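Arm keeps dropping clear plastic, is it the gripper or the camera?
Posted in: Home and shared shop builds

dustura_fan

We're putting together an arm that clears trash off the coffee counter in our shared workshop and drops it into the openings in the countertop. The control board is a Tsai, the software is Beltwood, and the bin sorting part is a script I wrote on a Wednesday night and haven't touched since. Total spend so far is 700 dollars on top of the used arm.

Paper cups are fine. Clear stuff is not. Out of 100 tries with translucent plastic it got 18 into an opening. The rest either never got picked up or fell on the way over.

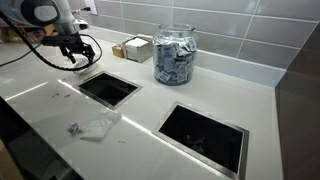
The counter is white and glossy and the overhead lights leave long streaks on it. I have already changed the grip force twice. One of the other members says I need soft fingertips, another says I need a new camera, and I don't want to buy either on a hunch. The Beltwood page claims it handles "all common litter" out of the box. Has anyone seen that work?

Kadalcombe

No, and I'd be suspicious of anyone who says yes. Those claims usually come from tests on a matte table with bright colored blocks.

Split your failures before you spend a dime. You gave one number for two different problems. If the fingers close on air, that's the camera. If they close on the plastic and it slips out later, that's the grip. Log them separately for another 100 tries.

My guess is mostly camera. Clear plastic on shiny white is about as bad as it gets, and the light streaks can look like edges. Put a dull dark mat down and run the same test. If the score jumps, leave the fingers alone.

Also check your cable. A thick loop hanging out at the gripper can tug when the wrist turns, and I chased a "weak grip" for most of October that was only that. Tie it back along the arm with some slack at the joint.

tabletop_tinkerer

get the soft tips. mine has metal fingers too and they are useless on thin plastic. fixed it right away for me

Kadalcombe

Fixed it on what surface, though? And how many tries? I logged 2,709 picks on my own build and the soft tips helped with crushed cups and did nothing at all for flat sheets — the arm never found them in the first place.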